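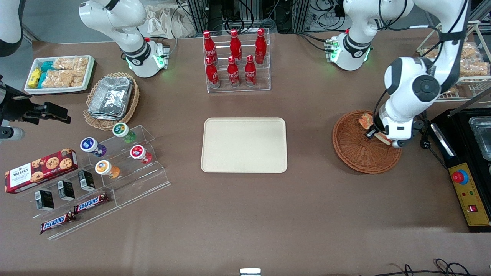 4.2 Length of product descriptions for serial comics

The second part of our study looks at the short texts that online shops use to sell horror comics in single issues. We collected 3604 descriptions from the catalog of Miltlow, a shop that sells printed and digital issues, and we kept only the titles which had at least 16 issues. Shorter series were removed, as their descriptions often repeat the text of the first issue without any change.

Each description was divided into two parts. The first part tells the story so far, and the second part gives the selling information, such as the cover artist, the paper format and the age advice. The division was made by hand by two readers. When the readers did not agree, the description was discussed again and, in a small number of cases, left out of the counts.

Figure 3 gives the length of the story part against the issue number. In the early issues the publisher explains the world to the reader, and the text is long. After issue 20 the story part becomes much shorter, and names of characters appear without any introduction. We think that the publisher at this point writes mainly for readers who already follow the series. The same change was reported for fantasy comics in the Wamach corpus, but there it comes later.

Figure 3. Length of the story part, in words, by issue number (Miltlow catalog).

One limit of the data must be mentioned. The shop cuts every description at 4000 characters, so the longest texts for collected volumes are not complete. We compared these with the same texts in the Fovex catalog, where no such cut is made, and the difference was found only in the selling information. The story part was therefore used as it stands.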